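Hand-held demonstration collection is a method of gathering examples for robot learning in which people carry the gripper themselves and no robot arm is needed for the recording. A camera on each gripper records the work from close to the jaws, and the footage is later used to train a control policy.

The approach grew out of teleoperation, in which an operator steers a robot from a distance. Teleoperated examples match the robot's own motion closely but are slow to produce. With hand-held tools, a collector can move at nearly normal speed and work in ordinary rooms.
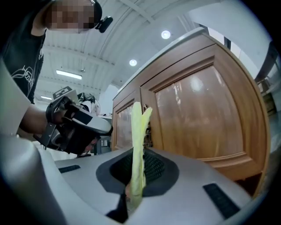 Hand-held grippers in use, with a camera worn on the collector's head. 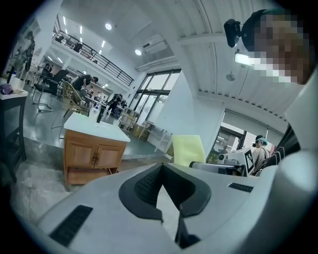
Sessions are divided into episodes, each covering one attempt at a task such as folding a cloth or opening a cabinet door. Printed square markers may be placed in the workspace so that camera positions can be recovered afterward. Failed attempts are sometimes kept – usually with a label – and sometimes discarded.

The Taton collection, assembled at Rernbridge by Qiuyue Su and Yanling Du, contains about 1000 episodes covering 13 household tasks. A first part of 400 episodes was released in February. Su and Du reported that cloth tasks needed the most repetition, as the fabric rarely starts in the same shape twice.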